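Povham Parents' Co-op - Playroom Walk-Through, April
Room: Skirlow (the twos and threes) 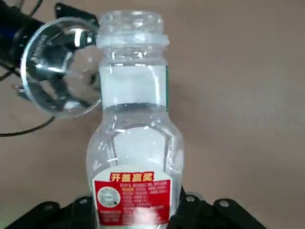 Plastic bottle, cap off, red label.

Checked by: Beverley Dunmore, parent on duty
Started 8:10 a.m., before drop-off, with coffee. Coffee stayed on the high shelf. See item 6.

1. Outside gate closes and latches by itself
OK. It also closes on the ankles of anyone carrying a car seat. Mine, twice.

2. Front door handle out of toddler reach
OK for now. One child in this room has worked out that a chair is a ladder. Chairs now go on the far side of the table during pickup.

3. Outlet covers in place
NEEDS FIXING. 2 missing behind the bookcase. The spares are supposed to be in the desk drawer. The desk drawer has batteries, a recorder and a single mitten.

4. Shelves fixed to the wall
OK. Pulled hard on all of them. The Skarnasora bookcase moved a little at the top but the bracket is solid. I'd still like someone with a real screwdriver to look at it.

5. Small parts and choking hazards
NEEDS FIXING. Found under the rug: a bead, a button, half a crayon and something I've decided was a raisin. Loose caps count too, so please check the floor after snack as well as before. The tube tester is back on its hook. If it fits in the tube, it doesn't stay in the room.

6. Hot drinks
OK, barely. Lids on, high shelf, no exceptions for people who were up at 4.

7. Cleaning supplies locked up
OK. Took me three tries to open the lock, so I'm calling it childproof.

8. Diaper area
Strap works. Wipes low. The pad has a split along one edge and can't be cleaned properly any more. Replace it. Tape isn't replacing it, and I say this as the person who taped it in the fall.

9. Nap room
OK. Cots spaced out, blind cords wound up high, monitor on. The white noise machine has only one setting, a dishwasher.

10. First aid kit
Bandages low, ice packs fine, tweezers gone again. The allergy list on the lid is last term's. New one needed before Sunday's open house.

11. Emergency numbers by the phone
OK, and readable. Gate code is still 2152. Please stop saying it out loud to your kids in a sing-song. They can sing.

12. Exits clear
NEEDS FIXING. Double stroller parked across the back door. Moved it. It was back by 9.

Still open from the last check: items 3 and 8, plus the wobbly step at the Stockdale Road side.

Next walk-through: whoever is next on the list by the coat hooks. Bring a flashlight for under the rug.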